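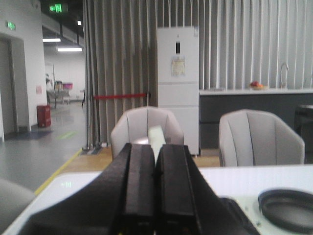 How I Make Breakfast for One in a Tiny Kitchen

When I moved into my apartment in Fladstead I had a stove with two working burners and a counter you could cover with a bath towel. For the first few months I ate cereal standing up. Then I got tired of cereal, and I started working out how to get a hot breakfast on the table before work without wrecking the place. I've been doing it this way for a couple of years now and it's pretty much automatic.

You don't need much gear for this. I use one small pan, one thing that toasts (an oven, a press, whatever you own), a spatula, a plate and a mug. My little pan is a Sikach I bought used and it's still going strong. If you only have a big skillet, go ahead and use it, but watch your eggs because they spread out and cook fast.

The night before

This is the part I used to skip, and my mornings were a mess. It takes me seven minutes, tops.

Put the bread where you can reach it. Slice the cheese and wrap it up. If you're having onions or peppers, chop them now and stick them in a jar with a lid. Fill the kettle. Then clear the counter, all of it, even the mail! I keep a basket on top of the fridge and everything gets swept in there until I feel like dealing with it (usually never, but that's another page).

If you're using frozen anything, move it to the fridge before bed. I like a few cooked shrimp with my eggs when the Rosser market has them marked down, and they thaw just fine overnight in a covered bowl.

In the morning

1. Start the kettle and the toaster or press first. Bread takes longer than you think, and sandwiches take longer than bread.

2. Build your sandwich while things heat up. I go cheese, filling, cheese, so both slices have something to stick to. Butter goes on the outside. Go easy on the filling — I overstuffed mine for ages and spent a lot of time scraping burnt cheddar off hinges.

3. Set the sandwich cooking, then put the pan on medium-low with a bit of butter or oil. Wait until the butter foams before anything goes in.

4. Onions and peppers first, then whatever meat or fish you've got, then the egg last. Keep the pieces small so they heat through evenly. If the meat is raw, cook it all the way before the egg goes anywhere near it.

5. Turn off the pan when the egg still looks a tiny bit loose on top. It keeps going by itself while you get the sandwich out.

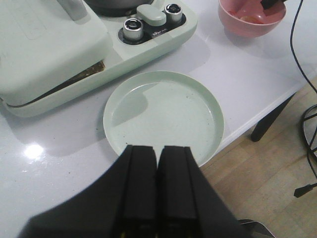 Should I warm the plate first?
I would in winter, if your kitchen gets as cold as mine does in February. Run it under the hot tap and dry it off while the kettle boils, and your eggs will stay hot long enough to eat them.

Timing it

My whole routine is done by 7:28 if I start at seven, and that includes the coffee. The first time you try it, give yourself an extra ten minutes and don't do it on a morning when you have somewhere important to be. I burned my first two sandwiches and ate them anyway.

The trick for me was learning what my own equipment does. Every press runs a little different. Check the sandwich early, lift the lid just enough to peek, and write down the time when it looks right to you. I taped mine inside the cupboard door. 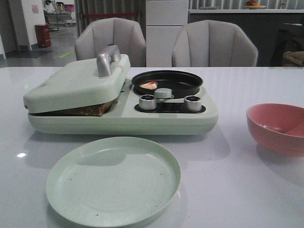

Toasted bread on one side, pan on the other.

Cleaning up

Unplug anything electric and let it cool before you touch it. I eat first, then wipe the plates with a damp cloth and a drop of dish soap, then go over them again with plain water. No metal scrubbers on nonstick, please! If cheese has really stuck on, lay a wet paper towel over the cooled spot, leave it while you get dressed, and it should come off with a wooden spoon.

Crumbs are the other thing. They get under everything, so lift your appliance up once a week and wipe beneath it. I keep an old Wokbridge pastry brush just for the hinges and corners, and it gets washed with the rest of the dishes and hung back up by the sink.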